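Evaluating the Vidard Hand-Held Gripper Kit for Collecting Kitchen Demonstrations
Final project report, Introduction to Robotics Lab
Submitted 2/14/22

1. What I was trying to find out

My project started with a pretty simple question: can one student with a normal budget buy a hand-held gripper kit, put it together at a desk, and record demonstrations good enough to train something with? I picked the Vidard kit because it was the one our lab could get quickly, and because I liked the idea of teaching a robot by just doing the chore myself while holding its hand, more or less.

The kit is sold by Hinum for $118 without a camera. The version with a camera and a mount is a lot more, so I used a wide-angle camera the lab already had. The other option I looked at was the Climitz starter set, which comes fully built and costs $1,899. I never got to try that one (no way was that getting approved for a class project!), so please don't read this as a side-by-side test. It's a review of one kit by one person.

2. Putting it together

Hinum says the build takes an evening. Mine took two, and most of the second one went into a linkage I had put in backwards. The drawings in the manual are small and the left and right arms look nearly the same until you lay one on top of the other. Once I figured that out it went fast. The bushings went into the arms with hand pressure and a little bad language, and the fingers opened and closed smoothly from the start.

The parts I liked best were the finger pads. They bolt on, so you can swap them or print your own, and the files are on the product page. The part I liked least was the trigger. The spring is stiff, and after a long session my index finger was sore. I wrapped the trigger in some foam tape, which helped a bit.

3. Software

The kit comes with a year of Cele, which is the program that takes your video and works out where the gripper was and how far open it was. I had heard it was fussy, and it is. It wants a calibration clip every time you move the camera even slightly, and the error messages are just numbers. On the other hand, when it works it really works - I would drop in a folder before dinner and come back to clean tracks.

Cele did have trouble in one corner of our lab kitchen where everything is blank wall. Tracking needs some texture to hold on to. I taped up a couple of old posters later in the project and the dropouts mostly went away in that spot.

4. The demonstrations

I recorded picking up, moving and putting down kitchen tools. Each tool got 20 recordings per session, and over the whole project I ended up with 1,231 recordings that Cele accepted. I didn't keep a proper record of the rejected ones, and I should have. If I did this over I would log every rejection with the reason, even if the reason was "I dropped it."

Chunky things were easy. Anything with a fat plastic handle basically grips itself. Thin and smooth things were where I had to learn some technique. A slim metal handle wants to rotate between the pads as soon as the heavy end isn't balanced, so I started closing the fingers close to where the handle turns into the blade. Slowing down just before the squeeze helped too.

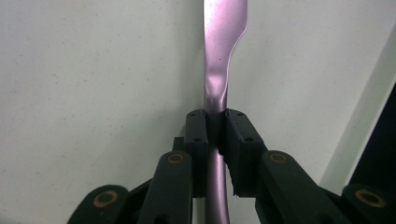

Figure 1. Pink-lavender utensil held upright between the black finger pads, with the linkage arms and their bushings lower down.

Shiny tools were also a worry for me going in. I thought the highlights would throw off the tracking, but Cele seems to look mostly at the background, and I couldn't see any difference in the tracks between the shiny tools and the dull ones. Whether a trained policy would care about the reflections is a different question, and I ran out of semester before I could test it.

5. Would I buy it?

For a class or a small lab, yes. The hardware is solid for the price and I never broke a part, even with the backwards linkage. I would set aside real time for learning Cele, and I would budget for a second set of pads so you can try different surfaces without taking your only pair off the tool.

I would not buy it if you need to record all day. The trigger is just too stiff for that. Hinum's page lists a softer spring as coming in July, and I'd wait for it if your schedule allows.

6. What's left to do

The recordings are on the lab drive in one folder per tool, with the calibration clips next to them. Next up is training a small policy on the thin-handled tools only and running it on the lab's arm with the same pads bolted on. I'd also like to try softer pads on the slim handles and see if the rotating problem gets any better.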